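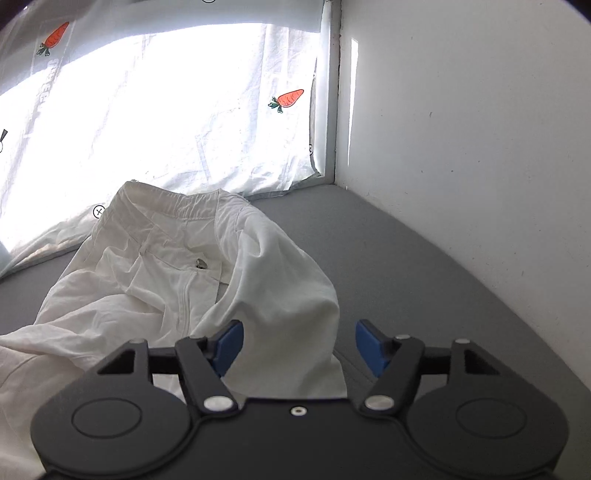

Why are we losing frames at the start of a pass when the signal margin looks fine?

The carrier loop in the receiver is starting from a stale Doppler prediction. The margin is there, but the loop spends the first part of the pass pulling in, and every frame that arrives before it settles fails its checksum. Details follow, with the parts I have not proved marked as such.

Notebook, August, Halvorsen station, receive chain B

Starting point. Zurside complained that the image strips from the morning passes come in with the leading edge missing. Evening passes are mostly clean. Their first guess was rain fade, which does not fit: the weather log is dry for all the passes they listed, and fade would not pick the same end of the strip each time. My first guess was the low noise amplifier warming up. Also wrong, see below.

Reference pass for everything in this entry is the 06:40 one. Raw samples were recorded to disk ahead of the receiver, so it can be replayed as often as we like.

Replay 1, stock settings
Frames lost: 572
Of those, lost below ten degrees elevation on the rising side: 431
The remaining 141 are scattered, with a small cluster near maximum elevation when the azimuth drive is slewing fastest. Treating that cluster as a separate problem for now.
Peak residual frequency error at acquisition: 988 Hz
Loop bandwidth as set in Ivley: the default profile, narrow

A narrow loop with that much initial error will get there eventually, but slowly. The lock indicator in Ivley goes green on carrier power alone, so the operator sees a good pass from the first second. It says nothing about whether frames are decoding. I would like that changed, but it is a vendor request and goes on the list.

Amplifier check. Powered the amplifier the night before and left it on. Lost frames on the next morning pass were in the same place and in a similar pattern. Put the amplifier back on its normal schedule. Closed.

Orbit file check. The station pulls the orbital elements once a day, in the afternoon. By the morning pass they are old. By the evening pass they are fresh. That alone would explain the morning and evening difference. The satellite has been doing small thruster burns to hold its spacing, and after a burn the old elements are off by enough to shift the rise time, which puts the predicted Doppler curve early or late. The error is worst where the curve bends, and it also means we point slightly off along the track, though the dish beam is wide enough at this band that pointing does not cost us much.

Replay 2, fresh elements, same narrow loop
Elements swapped for the set published after the last burn. The leading-edge losses nearly disappear. The cluster near maximum elevation stays exactly where it was, as expected, because the dish motion is baked into the recording.

Replay 3, old elements, wide loop for acquisition, narrow loop after lock
Better than stock, worse than Replay 2. A few false locks on a sideband before the real carrier, each one short. Acceptable as a fallback, not as the fix.

Discussion with Britt-Marie Tangen over the bench. She pointed out that the pull time was set back when the station served a single weather satellite that never maneuvered, and the job was copied forward into the new scheduler unchanged. She has the old configuration files and they agree. She also does not want the pull moved to just before the pass, since a failed download would then leave no time to fix anything by hand. Settled on two pulls a day plus one triggered by a burn notice from Zurside, if they will send us one in a format a script can read.

Side note on money, because it affects hardware. Brendance is leading the next funding round for Zurside and has asked for delivery figures per station. The number they want is frames delivered over frames sent, by pass. We can produce that from the decoder log. It should not be produced from the Ivley lock time, which would make us look much better than we are. The second receiver at Halvorsen is tied to that round closing, so chain A stays on the old unit until then. Do not plan tests around the new one.

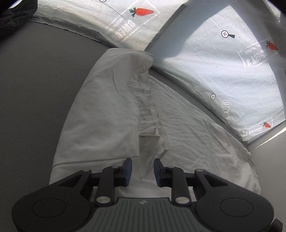 Azimuth slew cluster

Only a first look. The losses near maximum elevation line up with the drive hitting its rate limit. On a pass this high the azimuth has to swing through most of its range in a short time, and the dish falls behind, then catches up with a small overshoot. Tilting the third axis by seven degrees before the pass would lower the peak rate. The mount supports it. The scheduler has a field for it, currently left at zero for every satellite.

To do
Change the element pull to twice daily, keep the old job disabled but in place for a week.
Write to Zurside about burn notices. Ask for machine-readable text, with time and duration.
Set the tilt field for high passes only and record raw samples on the first one.
Compare chain A and chain B on the same pass with identical elements. Not done yet, and Replay 2 proves nothing about chain A.
File the lock indicator request with the Ivley people and attach the plot from Replay 1.
Check free space on the recording disk before the tilt test.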